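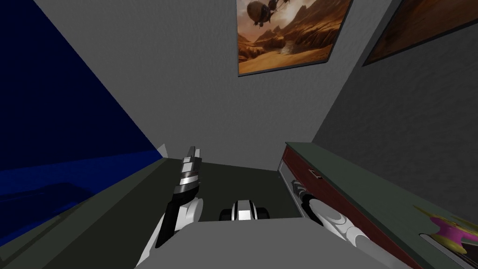
Re: [Hokemstead-weather] Odd minimums at the Brurndale station

On 29th May a list member wrote:
> I've been going through the overnight lows from Brurndale and they look
> too warm to me next to everyone else's. It's the calm clear nights that
> stand out, and on windy ones it falls right in line. Has anybody else
> compared? I'm wondering if we should drop it from the valley average
> until we know more. I'd hate to toss out a long record over nothing.

Hi all,

Yes, I've compared, and you're not imagining it! I pulled 406 nights where both Brurndale and my own backyard station have a complete record, and threw out the ones where either of us had rain in the gauge by morning (I wanted the simple nights first). On the calm ones Brurndale runs 2 degrees F warmer than me. Once there's a decent breeze the gap pretty much closes up.

Now, I'm down in the dip by the creek, so I'd expect to be colder. Cold air pools here like crazy, and I've scraped frost off the car when people up the road had none. So part of that difference is real weather and I wouldn't want to "fix" it. What bugs me is that the gap wasn't always this big. Before December it was hardly there, then it jumps and stays jumped. A slope doesn't move in the middle of a winter.

My first guess was the parking lot at the Mbeki building, which got repaved and is a lot closer to the sensor than I remembered. Fresh blacktop soaks up sun all day and gives it back all night. But I can't find when the paving was done, and the same stretch of record has a gap of 9 days in it, which smells like somebody swapped the sensor or the shield and didn't write it down. Does anyone have the old station notes? I have them only up to the page numbered 17 and then my copy stops.

About dropping it, please don't, at least not yet. I'd keep the raw numbers exactly as they are and put a flag on everything after the gap. If we adjust, let's do it in a separate column so whoever comes along later can undo it. I did one of these "corrections" straight into my own file years ago and I still can't get the original back, grrr.

Also, daytime highs look fine to me, but I only looked at the summer ones and only by eye.

I can mail my spreadsheet to anybody who wants it. It's messy (the wind column is in knots, sorry) but it opens okay.

Oh, and the Futinance page still lists Brurndale at its old elevation. Who has the login for that?

Cheers from the creek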